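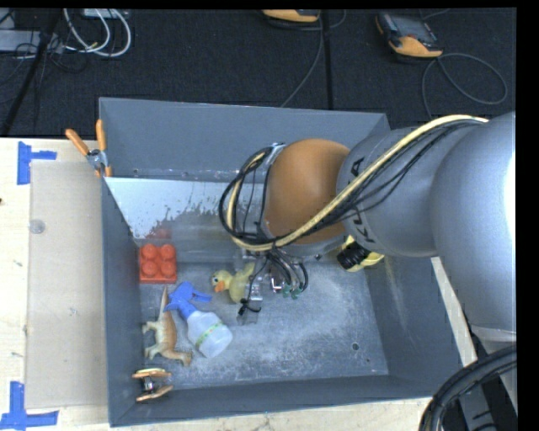
Sandro Melis says a coach who has played even one map for the team can't sit on the coach's slot again for the rest of the split, and I can't find that anywhere in the Gunda League rules. Can somebody who has run a team there tell me if he's right?

Background. I manage Lokov, an amateur League of Legends team. Our jungler quit in September and our coach filled in for one series because we had no registered sub. We now have a new jungler, and I'd like the coach back in his old role before the playoffs. On Flotix his profile still says "Player (active)". The dropdown to change it is grayed out for me, even though I'm the team captain on the site.

I have read the rulebook twice. Section on rosters says a team may have up to two substitutes and one coach. It says a player can't be on two teams. It says nothing I can find about one person changing roles. Roster lock is on 4 December 2019, so I would like to get this sorted before then.

Also, if he does get stuck as a player, can he still be in voice during draft? He does all our ban prep and we are not good without him.

Posted by Roald Lunde

Beca Gronow

Sandro is half right. There used to be a rule like that, but it was for the Dalgleish Cup, which uses the same platform and a lot of the same admins. People mix the two up all the time. In Gunda a role change counts as a roster move, the same as adding or dropping a player. You get three roster moves per split. Bringing your coach in as jungler was one, and adding the new jungler was another. Switching the coach back would be your third, so you should be fine, but after that you have nothing left if somebody gets sick or drops out.

The grayed out dropdown is a Flotix thing. A captain can't change the role of anyone who has a match result recorded in the current split. Only a league admin can. Open a ticket from the team page (not from your own profile, those go to general support and sit there) and put this in it:

Team name and tag
The person's account name as it shows on the roster
Current role and the role you want
The match he played in

Ask them to confirm the number of moves you have left while you're at it. The counter on the team page is sometimes behind.

On voice during draft — the coach can be in the call until the end of champion select and has to leave before the loading screen. A substitute can't be in the call at all. So if he stays listed as an active player and isn't one of the five, he counts as a substitute and you could get a warning. Some refs let it go in the regular season. I wouldn't try it in playoffs.

Do your pause requests through the captain too, whatever role he ends up in. We had a coach type it in the lobby chat and the 15 minutes we were allowed didn't start until the captain repeated it.

Anatole Aubert

just make him a second account and put that on as coach. we did it for a whole split, nobody checked

Clotilde Rolland

Please don't do what Anatole suggests. Second accounts are covered under the same heading as ringers and the whole team can lose its seeding points. A team I played for had 188 points wiped over an account that had been used in a single scrim block, and we hadn't even meant anything by it. One of our guys had forgotten his password and made a new one.

Beca's answer is correct as far as I know. One thing to add: send the ticket a few days ahead. A move is dated when the admin approves it, and I have seen tickets filed the night before lock come back as too late. If you're cutting it close, message the division admin as well and give them the ticket number.

The pickems and prep sheets can be shared by anyone, by the way. If he ends up stuck he can still write your ban list before the lobby opens — he just can't be talking to you once it has.

Roald Lunde

Thanks. Ticket is in, from the team page. I asked about the counter too. It says one move left, so that matches what Beca wrote. Will update when I hear back.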